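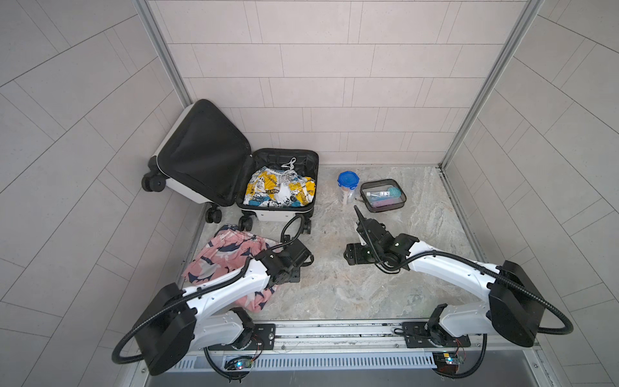 Groundwater Monitoring, Narach Catchment: Second Progress Report

Prepared by Ilham Sumampouw, field program lead
Reviewed by Juwita Tambunan, data quality
Submitted 10/25/25

1. Status

The well network is complete and reporting. Work packages 1 and 2 are closed. Work package 3 (water chemistry) is behind the plan by one sampling round. Work package 4 (recharge model) started on schedule. No change to the end date of the grant is requested. One transfer between budget lines is requested and is set out in section 6.

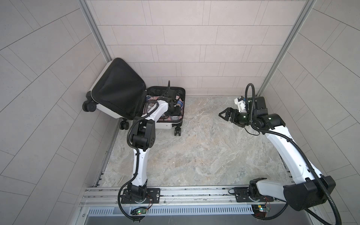
4 min read

2. Well network

The network has 43 wells. Of these, the majority are existing farm and village wells fitted with pressure loggers, and the remainder were drilled for the project by Javasel under the contract approved in the first reporting period. Loggers record water level and temperature every hour. Barometric correction is applied from two reference stations, one at the Pelupessy pumping yard and one at the upper end of the valley.

Drilling at the last site was stopped twice by collapsing gravel between the topsoil and the clay. The contractor changed to temporary steel casing and reached the target depth on the third attempt. The extra casing was charged at the contract rate and falls within the contingency.

Well caps at the lower sites were replaced in June after surface water was found in two of the casings. The affected level records have been flagged from the start of the deployment to the date of replacement and are excluded from the model input. They remain in the archive with the flag attached.

3. Data return

Data return for the period is above the agreed minimum at all sites except three. Two of the three had battery failures. The third was removed by the landowner during work on the pump and was reinstalled at a different depth, which introduced a step in the record. The step has been corrected using manual dip readings taken before and after the work. The correction and the readings it rests on are listed in the site log.

Manual dips are taken at each field visit as a check on the loggers. A total of 1,489 dips have been entered to date. Where the dip and the logger disagree by more than the tolerance in the quality plan, the visit is repeated. Most disagreements were traced to stretched suspension cord, and the cord has been replaced with stainless wire at all the deep sites. Shallow sites keep the original cord until it shows movement.

4. Water chemistry

The laboratory has returned results for 209 samples. Analysis covers major ions, nitrate, iron and manganese. Iron is high in the wells closest to the river and low elsewhere. The pattern is consistent with low oxygen conditions under the clay, but the dissolved oxygen readings from the first round are not reliable enough to confirm it. The probe drifted between calibrations and those readings have been withdrawn.

The Iron subproject, which was added at the funder's request, will repeat the oxygen measurements with a flow cell at the river wells. Filtered and unfiltered samples will be taken in parallel. Filters are now changed at every well. In the first round they were changed only when flow slowed, and the duplicate samples from that round show more scatter than is acceptable.

Nitrate exceeds the project's reporting threshold in a cluster of shallow wells below the vegetable fields. Well owners have been informed by letter. The letters give the result, the sampling date and a contact number, and make no statement on the source.

5. Recharge model

The model grid has 3,391 active cells. Boundary conditions on the northern side were revised after the new boreholes showed the clay ending farther upslope than the older geological map indicates. The steady-state run now converges. Heads in the middle of the valley are still too high. The most likely cause is the river bed conductance, for which there are no direct measurements. Seepage meter tests are planned at low flow.

Pumping rates are the weakest input. Only the Pelupessy yard keeps metered records. Rates for the other users are estimated from pump ratings and electricity bills, where the owners agreed to share them.

6. Budget

Spending is below plan in travel and laboratory fees, the latter due to the missed sampling round. Equipment is slightly over plan. We request approval to move the unspent travel balance to equipment to cover the flow cell, spare batteries and suspension wire. The grant total is unaffected.

7. Next period

Complete the delayed chemistry round, including the oxygen measurements.
Carry out seepage meter tests at four river sections.
Begin transient calibration of the model.
Resurvey the casing elevations at the lower sites.
Deliver the flagged and corrected level data to the funder's archive, with the site logs.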